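Bench Tips: Desktop Rebuilds, Part 5
Posted 2019-09-08

If you build or fix desktop computers at home, you probably have habits you never think about. I had plenty! Then I read a write-up from the Layug project on teaching a robot arm to do small assembly jobs, and half of it could go straight onto my workshop wall.

The method is simple enough to copy. The group split each job into short stages (find, approach, line up, seat, let go) and compared pausing for a fresh close-up look before lining up with going straight in. Over 77 tries, the runs with the pause got stuck far less often, and the gap was biggest on the fiddly parts. I tried the same thing by hand on an old Bistel tower and I'm sold.

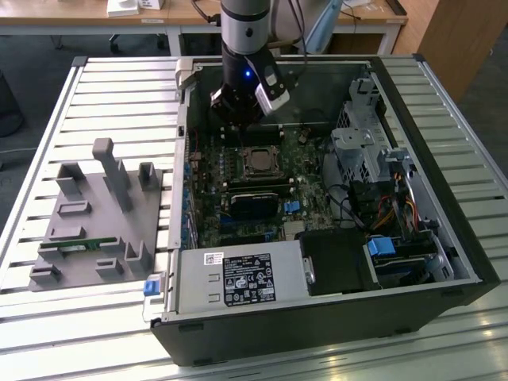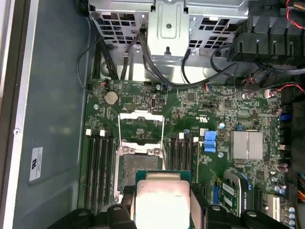

Work inside the case, from the side and from close in.

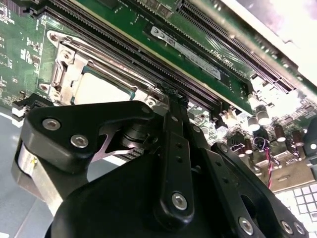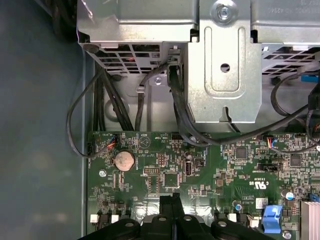 Cables are where I lose the most time, so let me start there. Before you touch a socket or a slot, spend about 5 minutes getting wires out of your path. A tower with a drive cage at one end is the worst for this – in the last picture the black cables come down from the cage and across the board, and one makes a long loop over the side wall. I tie loops like that back with a strip of soft Flondorley tape. Masking tape works too, but pull it off the same day.

Next, park your parts. A memory module should have its own slot or stand on the bench, always in the same spot, so your hand learns the way. I cut mine from scrap wood in February and still use it every week.

For processors, open the bracket all the way, then stop and look straight down. Check the corner mark, lower the chip level, and let go without pushing. If it isn't sitting flat, lift it and look again – don't nudge it sideways!

A clip-on Tidetti lamp set low shows up pins much better than a ceiling light. Keep screws in a lidded jar, well away from the board.

Part 6 will be fans and dust.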